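Erst rechnen, dann bestellen

Wer einen Roboterarm für die Küche anschaffen will, fragt zuerst nach dem Preis des Arms. Kai Sperling, der bei Mühlbauer die Technik für Großküchen plant, fängt lieber mit dem Raum an. Für den Standort Hilham hat er vor der ersten Anfrage vier Arbeitsplätze am Herd vermessen lassen und jeden Handgriff notiert, den eine Maschine übernehmen könnte.

Im Angebot von Sovell standen Arm und Steuerung. Greifer, Montage und Schulung kamen als eigene Posten dazu - ebenso die Wartung ab dem zweiten Jahr. Sperling schlug auf die Angebotssumme 30 Prozent auf und legte sie erst danach der Geschäftsführung vor. Beantragt wurde zunächst ein einziger Arm.

Geplant wird vorab am Rechner. In der Simulation lassen sich Reichweite und Greifwinkel prüfen, bevor jemand ein Loch bohrt. Dort sind 1000 Durchläufe eine Sache von Tagen, in der Küche hätte Sperling dafür 200 Stunden Herdzeit ansetzen müssen. Als Modell dient eine gewöhnliche Küchenzeile mit Gasherd, darüber eine Mikrowelle. Gerade an solchen Stellen wird es eng, wenn ein Topf angehoben werden soll.

Lircombe, der zweite Standort, bekommt vorerst kein Budget. Über ihn wird im April entschieden, wenn die Wartungskosten aus Hilham vorliegen.
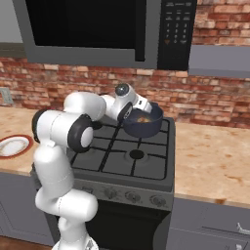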